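**September, late, tea gone cold beside me**

What a day! Nothing worked and I've loved nearly all of it. I want to get it down before I sleep or I'll muddle the order.

We were meant to finish the cup and rack set at Irdale today, table 5, and hand the lot over to Hesis. By mid-morning we had 30 good runs and I was already thinking about lunch. Then the right gripper started lying to us.

I say lying because that's how it felt. My fingers were open, wide open, I could see them, and the number on the screen said shut. Then it said half shut. Then it was fine for a few goes, good as gold, and then shut again. The left one never put a foot wrong. If it had simply died we'd have swapped it and carried on, but it came and went, and those are the faults I can't leave alone.

First guess was the software, because we put the new version of Melley on last night and everyone blames the newest thing. Rolled it back. Same nonsense. Second guess was the little position sensor inside the grip, so I swapped that for the spare, which is a fiddly job with screws the size of poppy seeds (lost one in the carpet, found it in my sock at home). Same nonsense again! I was cross for about as long as it takes to eat a biscuit and then I got properly interested. 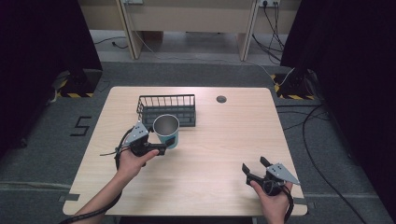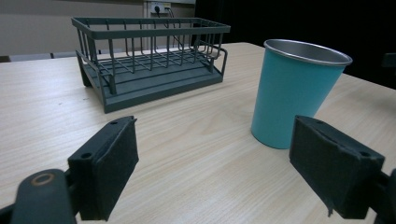
*Photos: my own, from the Irdale bay. First one is the head view, second one is from a gripper.*

So after lunch I gave up on doing proper runs and just went slowly. Reach for the cup, stop. Open, stop. Close, stop. Somebody called out the number each time and somebody else wrote it down, and for ages it was right every single time, which was maddening. Then I turned my wrist over to come at the cup from the side, and there it went. Shut! With the fingers wide open! I turned back and it came right. I did it again and it went wrong again. I think I cheered.

It was the cable. The right one goes down past my hand and over the edge of the table, and when I roll my wrist outwards it pulls at the plug. Inside the plug one of the thin wires had broken through, with the two ends still touching most of the time. Pull it one way and they part, let go and they meet. When they part, the box at the other end doesn't say "I can't hear you", it says zero, and zero means shut. That's the bit that bothers me. A missing reading and a closed hand ought never to look the same.

It matters more than a spoiled afternoon, too. These runs are what the arm learns from. If it's told the hand is shut when the hand is open, it may well learn to drive at a cup with its fingers in the wrong state, and the arm at Ha is a good deal stronger than I am. I stopped the handover and rang them so they wouldn't load anything from us tonight. They were very nice about it.

Then the dull part, going back through the old ones. There are 4000 runs from the right hand on that cable and I've written a small check that looks for the number dropping to zero in one step, which no real hand can do. It had found 50 by the time I left. Most are from the last few days, so I hope the break is fairly new, but I'm not trusting hope. Anything it flags gets pulled and looked at by eye.

New cable on by teatime. I taped a loose loop of it to my forearm so the pull goes on the tape and leaves the plug alone, and then rolled my wrist about like a mad thing for 3 whole minutes. Not one bad reading. I'll want a full day of that before I believe it.

For tomorrow:

- finish the check on the old runs
- ask Melley for a proper "no signal" value, and be firm
- wiggle test on both cables before every session, written on the sheet
- look at the left cable, same age, same make
- replace the biscuits

My wrist aches. Bed.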